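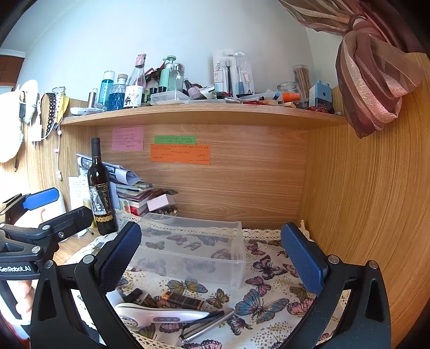
Butterfly tablecloth with cream lace trim

Speaker notes — Walking Dedum, the old quarter across the river
2018-04-03

Slide 1. Welcome, get everyone sitting near the front. Ask for a show of hands: who has crossed the bridge to Dedum just to wander around? Most people in Plesport go there for the Saturday-style market crowds or a fish lunch and come straight back. I want them to stay for the afternoon!

Slide 2. A little background, keep it quick. Dedum had its own town hall, its own bell and its own mail stamp until the bridge went up. The bridge is 576 feet long and older residents still say they are "going over to town" when they cross it. I love that phrase, say it twice. The streets over there bend with the riverbank and the house numbers skip all over the place, so tell people to follow the street names on the map.

Slide 3. Start of the route. Bridge steps, then left along the water to the old customs house. Look up at the carved fish over the door (easy to miss, I walked past it for years). Then up Mathur Lane, 100 steps with a handrail on the right side going up. There is a bench at the halfway landing. Anyone who wants to skip the steps can take the Briltevex minibus from the bridge stop and meet us at the top.

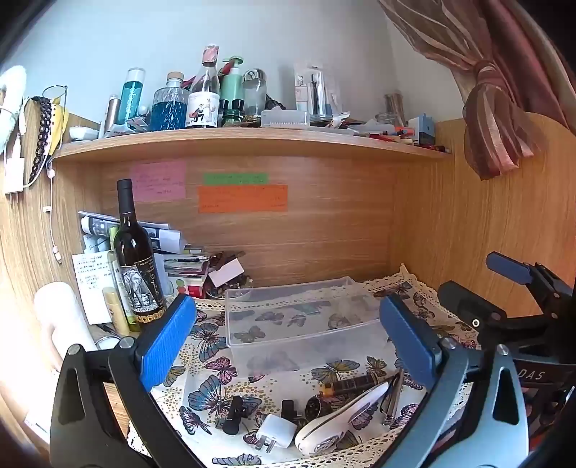
Plesport Walking Club, City Routes Group

Slide 4. The top of the hill. Pause here and let people look out over the rooftops. The view runs all the way down to the grain docks, and on a clear November morning the fog sits on the river and only the church towers stick out. Best light of the year, go early.

Slide 5. Food stop. The bakery on the square sells a plum roll that is still warm at ten — buy two. Coffee is better at the corner place with the green awning, and they don't mind if you bring the roll in with you.

Slide 6. The way down. Back lanes behind the church, past the boat builders' yards. Some yard gates stand open. Stay on the street side unless someone waves you in. Cobbles are uneven for the last 500 feet, so mention shoes. Mention shoes again.

Slide 7. Maps. We printed 2,000 of the folding route map and they are free, on the table by the door. The back has the short version of the walk, which leaves out the hill.

Questions. Likely ones: dogs (yes, on a leash), strollers (short version only), restrooms (customs house and the square). If there is time, tell the story of the two bells ringing noon a minute apart.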